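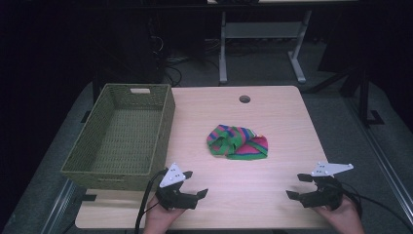 木の天板に置いた編み地の布と、オリーブ色のかご

読了時間:4分

発表メモ:古い車の配線を追うときの電圧降下測定

導入

今回の話は電圧降下の測り方に絞る。充電系の容量計算や発電機の選び方には触れない。質問が出たら休憩のときに受ける。

対象は旧車の12ボルト系。ヘッドライトが暗い、セルの回りが重い、ウインカーの点滅が遅い、といった症状を想定している。部品を替える前に、配線と接点でどれだけ電圧を失っているかを見る。

抵抗測定では足りない理由

テスターの抵抗レンジは流す電流がごく小さい。素線が1本だけつながっているケーブルでも、導通ありと出てしまう。負荷をかけた状態で電圧を測れば、細った箇所がそのまま数字に出る。

ここで会場に、抵抗レンジだけで判断して部品を替えたことがあるか聞く。手が挙がらなければそのまま進む。

測り方

電源側。赤のリードをバッテリーのプラス端子、黒を負荷の入力端子に当てる。負荷を作動させて読む。端子はクランプの金具ではなく、バッテリーの極柱に直接当てる。

アース側。赤を負荷のアース端子、黒をバッテリーのマイナス極柱へ。これも作動中に読む。スイッチを切ったまま測ってゼロが出ても意味はない。

リードが届かないときは延長線を使う。電圧計にはほとんど電流が流れないので細い線でよい。ただし排気管とファンから離して通すこと。

実例:ヘッドライト回路

車は自分のもの。ハーネスはRorkentの汎用品で、前の持ち主が一部を引き直している。配線図の色と実物の色が合わない区間があった。

ロービーム点灯で、電源側の降下が2ボルト。アース側は145ミリボルト。アースは後回しにして、電源側を区間で分けた。

ヒューズ箱の出口までで509ミリボルト。残りはライトスイッチからディマースイッチの間に集中していた。コネクタを抜くと端子が茶色く変色し、樹脂が少し縮んでいた。

(スライドを送る。区間ごとの表を出したまま、少し待つ)

直したこと

端子を新品に圧着し直し、ハウジングも交換した。工具はDellariのラチェット式。はんだは使っていない。根元が硬くなって振動で折れた経験がある。

そのうえでリレーを追加した。ライトスイッチにはコイルの電流だけを流し、ランプの電流はバッテリー側からヒューズを通して直接取る。ヒューズはバッテリーのできるだけ近くに入れる。リレーは端子を下に向けて固定した。

リレーのソケットはHämäläinenのものを使った。固定の爪が硬く、外すときに手間がかかる。予備を買っておいたほうがいい。

アースの話

旧車はボディをアースに使う箇所が多い。塗装の上から共締めされていると接触が安定しない。接触面を磨き、菊座金を入れて締め、最後に防錆剤を塗る。順番を逆にしない。

エンジンとボディをつなぐアース線も見る。ここが悪いと、セルの電流がアクセルワイヤーやチョークワイヤーに回ることがある。ワイヤーの外皮が熱を持っていたら疑う。

配線図の扱い

年式が同じでも途中で変更が入っている。図を信用しすぎず、コネクタの極数と位置を先に合わせる。色が違っていたら図に鉛筆で書き込む。自分はPrakcombeの綴じ込み用紙に写して、1回路を1枚にしている。裏面には測った電圧と、そのときのバッテリー電圧を書く。

想定質問

許容値はどこか。回路の電流で変わるので一律には答えない。整備書に値があればそれに従う。なければ、同じ車の左右や似た回路と比べる。

LEDに替えればよいのでは。電流が減るので降下は小さくなるが、傷んだ端子は残る。車検の扱いは別に確認してもらう。

デジタルとアナログのどちらのテスターがよいか。どちらでも測れる。値が揺れる接触不良を見るなら針のほうが読みやすい。

時間が余ったら

延長線の作り方を見せる。ワニ口クリップは3個持ってきてある。配布資料は出口の机に置く。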